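Course: Introduction to Ceramic Glazes
Handout 2, for the group of Pavithra Panicker
Kendlow evening program

Please read this before the next meeting. In the last class we had many questions on why a glaze becomes shiny or dull, and I promised to write the answers in order. I repeat some things from the October handout, so that the new students can follow.

## 1. What a glaze is

A glaze is a thin layer of glass on the clay. We put it on as powder mixed with water, the water dries, and in the kiln the powder melts. When it cools, it stays on the pot as glass.

Every glaze needs these ingredients:

- **A glass former.** This is silica. It makes the glass itself, but alone it melts at a temperature much too high for our kilns.
- **A flux.** It helps the silica to melt earlier. Feldspar brings sodium and potassium, whiting brings calcium. There are others, and we will meet them later.
- **Alumina.** It makes the melted glass stiff, so it does not run down the wall of the pot. Usually it comes from the clay in the recipe. Kaolin is the most common.

After this come the additions: oxides and stains for color, and materials which make the glaze opaque, such as tin oxide or zircon.

Nelly Grajales asked why we put clay in a recipe when the pot is already clay. The alumina is one answer. The other is that clay holds the heavier particles up in the water. A bucket with no clay in it will settle hard at the bottom, and you will need a strong arm to mix it again.

## 2. Gloss, satin and matte

The surface depends on how light comes back from it. A smooth glass gives back the light in one direction, and our eye sees a clear, bright spot. If the surface has very small crystals or is a little rough, the light goes in many directions and we see a soft surface.

A **gloss** glaze melted well and has enough silica compared to alumina. Many gloss glazes are easy to clean and good for tableware, but the shine alone does not prove that the glaze is safe for food. This must be tested separately.

A **satin** glaze is in the middle. It feels soft under the hand.

A **matte** glaze can be matte for different reasons, and students often mix them up:

1. It has more alumina in proportion to silica.
2. It has a lot of calcium or magnesium, and crystals grew during slow cooling.
3. It did not melt completely. I do not call this a true matte. Fire it hotter and it will become shiny.

To know which one you have, fire the same tile a second time to a higher cone. Write the result in your notebook, also when it is boring.

## 3. Color from iron

Iron is the cheapest colorant and I think the most useful for a beginner. In an oxidation firing, a small amount of red iron oxide gives cream, straw or honey. With more iron, it becomes amber and then brown. In the recipe book we write additions as a percent on top of the base. For a base of 1000 grams, an addition of 2 percent is 20 grams, and an addition of 8 percent is 80 grams. Please calculate it on paper first and then weigh.

Iron can also come from the clay body. A white body keeps the glaze color clean. A speckled body has coarse particles with iron or manganese, and they can show through the glaze as small dark points. This is the reason that the same glaze looks calm on the Florano clay and more lively on the Arboleda clay. Put your test tiles of both next to each other before you choose.

Yellow glazes can also be made with commercial stains. They are more steady than iron, and the color after firing is close to the color on the chart. Mix the stain very well and pass the bucket through the sieve two times.

## 4. Thickness

Most problems in our class come from the thickness. A thin layer gives a pale or brown surface, and sometimes it feels dry. A thick layer gives more depth, but it can crawl or run.

On a rim the melted glaze moves away from the edge, and the color there is often lighter or shows the body. In the center of a bowl it is the opposite, the glaze comes down the walls and collects. Leave the foot clean, and also a narrow band above it.

For dipping, count the seconds aloud and always in the same way. If you pour the inside first, wait until it is dry to the touch before you dip the outside.

## 5. Homework

- Make the base recipe from handout 1 and divide it into equal parts.
- Add iron to each part, following the line blend table.
- Dip one tile of each clay body. Write the number on the back with underglaze pencil, not with ordinary pencil, which burns away.
- Bring your notebook and the tiles to the Jetdale studio, on the shelf with our course name.

## 6. How to look at a finished glaze

Hold the pot under one lamp and turn it slowly. Look at the edge of the reflection. If it is sharp, the surface is smooth. If it is soft, you have satin or matte. Then compare the rim with the deepest part inside, and write both colors.

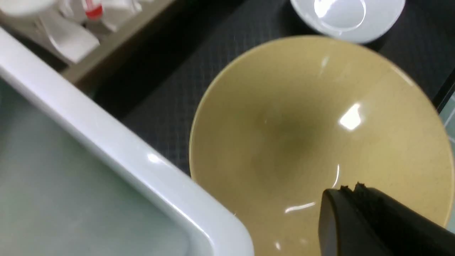
Use plain words in the notebook, for example "honey, darker in the middle," and put the cone, the clay body and the number of seconds on the same line. A photograph is welcome, but please take all photographs of one series under the same lamp, or the colors cannot be compared.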